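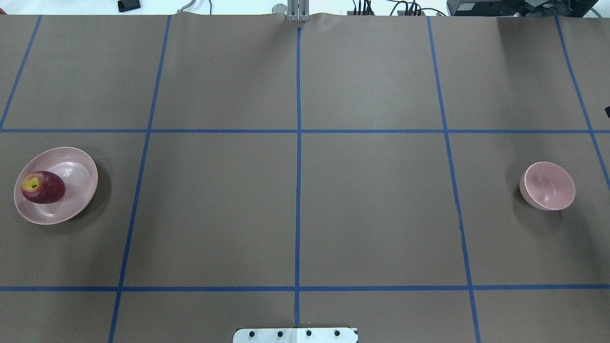 Getting Tape to Behave: Masking Tape Tips for Around the House

Posted 15 December 2021 in Workshop & Home

I go through a silly amount of masking tape. It lives in the kitchen drawer, in the sewing basket, on a nail by the garage door and, for reasons I can't explain, in the glove compartment of the car. A reader named Gilmar Aguiar wrote in last month to ask why his painter's tape always leaves a fuzzy line on the wall, and my reply got so long that I decided to tidy it up and put it here, along with everything else I've picked up over the years.

Start with a clean surface

Gilmar, this one is for you! Nine times out of ten a fuzzy line begins with dust. Wipe the wall or the baseboard with a barely damp cloth, let it dry all the way (I go and have a cup of coffee, and then usually forget and have another), and only then put the tape down. Greasy spots near a stove need a drop of dish soap first, then a rinse.

Press the edge, and press it again

Once the tape is on, run something firm along the edge that will meet the paint. A plastic putty knife is good. An old library card is just as good and much easier to find. If the wall has a bit of texture, brush a thin coat of the old wall color along the tape edge before you put on the new color. Any seeping that happens will be in the color that's already there, and you'll never see it.

Pull it off slowly

Take the tape off while the last coat is still a little soft, pulling it back over itself at a low angle. If you've left it until the paint is hard, score along the edge with a sharp utility knife first. I once left tape around our bathroom window through the whole of November and spent an entire afternoon picking it off in pieces the size of my fingernail, with my husband offering advice from the doorway.

If it does leave gum behind

Warm it with a hair dryer on low and roll it off with your thumb. On glass, a little cooking oil on a rag will lift it, and then you wash the oil off with soapy water. Try any of this on a hidden spot first if the surface is painted or waxed.

Finding the end of the roll

Fold the last half inch under every time you tear a piece off. My mother stuck a button there, and a bread bag clip does the same job. If your tape has gone stiff and splits down the middle when you pull it, it may only be cold, so bring it indoors overnight before you give up on it. Very old tape is past saving and can go in the trash.

Laying out rows on a big surface

Brown kraft paper and colored tape are a cheap way to plan almost anything: quilt blocks, a seating plan, drawer dividers, the pieces of a bookcase before you screw it together and find you have a shelf left over. Cover the table with the paper, smooth it from the middle outward, and fasten the corners. Mark your distances with a pencil along both opposite sides before any tape goes down, then stretch each strip from mark to mark and lower it all in one go. Measuring from the strip before it is what gets people into trouble, as every small mistake gets carried along to the next one. For sorting hardware or beads none of this matters much, and you can do it by eye.

Labels in the freezer

Masking tape sticks beautifully to a freezer tub, provided you put it on while the tub is still dry and at room temperature. Write on it before you stick it down. I put the name of the dish and the month, and I fold over one end to make a little tab so it comes off before washing. Leave it on through the hot wash and you will be scrubbing at it until spring.

Drilling without the slipping

Put 2 strips of tape in a cross over the spot where the hole goes, mark your point on top, and drill straight through. The bit is less likely to wander on tile, and it helps keep veneer from chipping. A flag of tape wrapped around the bit itself tells you how deep you've gone. For the dust, fold a sticky note in half and tape it to the wall under the hole like a tiny shelf.

Next time I want to get into squeaky hinges, which several of you have asked for, and I still owe you the recipe for the beeswax polish. I haven't forgotten, I only need to find the card I wrote it on.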